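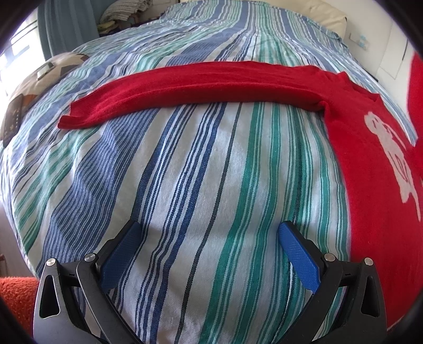 ## Drying jumpers flat

I don't buy the claim that you need a $41 Bestaline mesh rack. A towel on a spare bed does the same job. Press the water out first, never wring, then straighten the sleeves and leave it alone.

- "Wool wash" at $14 a bottle? Read the label before you pay for perfume.
- Vinegar to "lock in" colour: I've tried it, and red still ran.
- Keep the heater well back, whatever colour the knit.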